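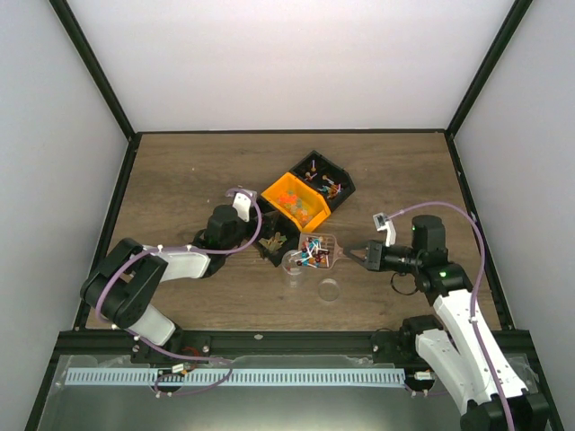

Left arm, right arm, three bins and way too much candy.

So, the scoop thing. I promised a couple of you I'd write this up once I'd calmed down, and it's the weekend, and I have coffee, so let's go.

If you've been reading since February you know the cell I'm working in. Two arms, three bins in a row, and the job is to scoop candy out of a bin and tip it into a clear cup. Star candies are easy. They're small and they slide. Lollipops are a pain because the sticks go every which way and hook on each other, and a scoopful always has a few hanging over the side, waiting to fall. We'd been running lollipops all morning and then switched to stars in the yellow bin, and I was feeling pretty good about life!

Then on run 103 the right arm came down into the yellow bin, stopped dead, and made a noise I can only describe as a cough. Protective stop. The scoop had wedged itself against the bin wall with the gripper still squeezing the handle, and the other arm was sitting there waiting for its turn like nothing had happened.
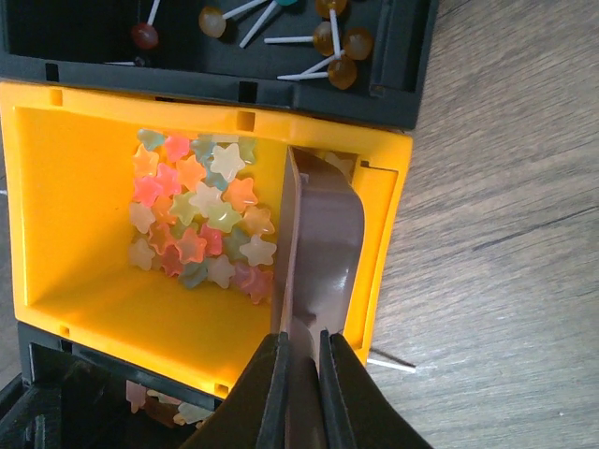

Asmaa Salem
Robot cell technician, occasional blogger

I'll confess my first move was the wrong one. I cleared the stop and hit resume from the pendant, figuring it was a fluke. The arm tried to finish the exact move it had been in the middle of, which meant pushing harder into the wall, and it shoved the bin a good bit along the table before it stopped again. Candy everywhere. Prakash came over from his desk just to look at me. (He didn't say anything. He didn't need to.)

OK, so the cause. Look down by the bottom right corner of the yellow bin and there's a white lollipop stick poking out from underneath. There's the tip of another one on the left side too. Our bins aren't fastened down, they just sit on the table where the setup sheet says to put them, and the program trusts that they're there. The best I can figure, a lollipop fell off a scoop in the morning, somebody (me) put the yellow bin back on top of it, and the bin couldn't sit flat or square anymore. It doesn't take much. The path I'd taught leaves 4 millimeters between the scoop and the wall, and I'd used up all of it.

What bugs me is that the wrist camera had the stick in view and nothing was checking for it. We use that camera to look at the candy! I never thought to have it look at the table.

Things I've changed:

The bins get lifted and the table wiped at every product switch. I wrote it on the sheet in marker.

After a protective stop, resume is locked out. You have to back the arm straight up by hand at low speed, then start the run over. Everett wanted this months ago and I told him it was overkill. Sorry, Everett.

The force limit for anything inside a bin is lower now. It stops a little too often, to be fair, and I'm still fiddling with it.

I also want a little fixture so the bins can't shift, just some corner blocks. Noemí has a sketch. I'd like something I can pop off for cleaning, because there is sugar in places I don't want to discuss.

No damage that I can find. I checked the fingers for nicks, ran both wrists through their full range watching the cables, and redid the zero on the right gripper just in case. The scoop has a scuff on it and I've decided I can live with that.

Next week it's back to lollipops, with the new stop rule on. If any of you run loose bins and have a cheap way to check they're seated before the arm goes in, please leave me a comment. I've been looking at little contact switches but I don't love the idea of more wires down there.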